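Todska Two-Arm Tabletop Kit

Welcome, and thanks for stopping by! The Todska is the kit we kept wishing somebody would sell us back when we were piecing together arms from odds and ends in the Grustach shared workshop, and we're very happy (and a little proud) to finally have it on the shelf. You get two arms in black, a pair of two-fingered grippers, the cable set, and a printed build guide that takes you along at a friendly pace.

Each arm lifts up to 200 grams and comes with 12 spare screws, which you will be glad of around the second evening. Plan on 30 hours for the whole build, more if you like to stop and chat the way we do.
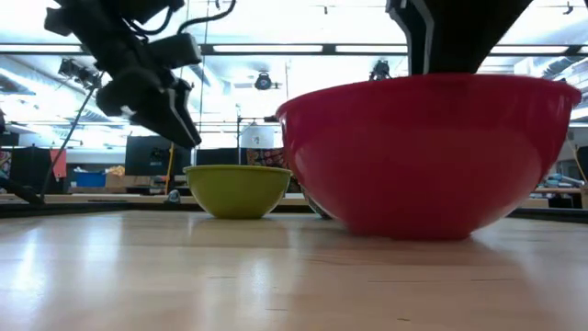 Todska arms over the table at Grustach, with the red and green bowls set out.

We like bowls for first practice, the bigger the better, and whatever you have in the kitchen will do nicely. Start slow and work down to smaller things as you get the feel of it.

Price: $290, power supply included
Control board: Tefera, sold with the kit or separately
Table clamps: Foduder, sold in pairs
Next batch ships: Aug 1, 2026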